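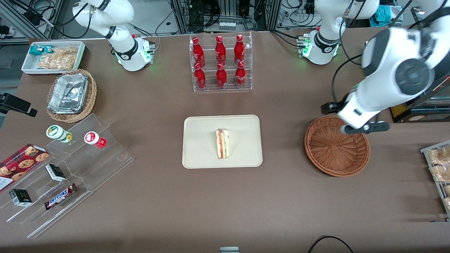

Snacks and drinks on the counter table, with baskets to hand.

Imutine Apparel Program: Progress Report to the Funding Partner
Submitted 19/03/2023 by Frauke Strobel, Program Manager

1. Status of the garment range

The crew-neck and long-sleeve styles have been approved for production. Both are cut from midweight combed cotton in navy and charcoal, with the Imutine wordmark printed in white at the left chest. The zippered hoodie remains at sample stage. The second sample, received from Malý, corrected the sleeve length but showed uneven stitching at the pocket openings, and a further sample has been requested.

2. Sizing

Fit sessions were held in Jena and Mokutville under the direction of Lorenz Leitner. Wearers reported that the women's crew-neck ran narrow across the shoulders. The pattern has been regraded accordingly, and the size chart will be reissued before orders open. Garments are not preshrunk, and the care label now states this in plain wording.

3. Orders and stock

Pre-orders to the end of the reporting period stand at 737 garments, of which 248 are long-sleeve. Colour preference favours charcoal in every size except extra small. Norbert Pap has revised the reorder levels to reflect this.

4. Printing

Wash testing of the white ink identified slight cracking on the charcoal fabric after repeated cycles. The printer has proposed a softer ink at no additional charge. Florian Rüegg will review the test swatches and report separately on the result.

5. Variations to the funding agreement

The program requests approval to move the unspent portion of the packaging line to sampling. No change to the total grant is sought. Delivery of the hoodie is now expected in November, and Engelbert Gruber has been advised of the revised schedule.

Attachments: revised size chart (draft), care label proof.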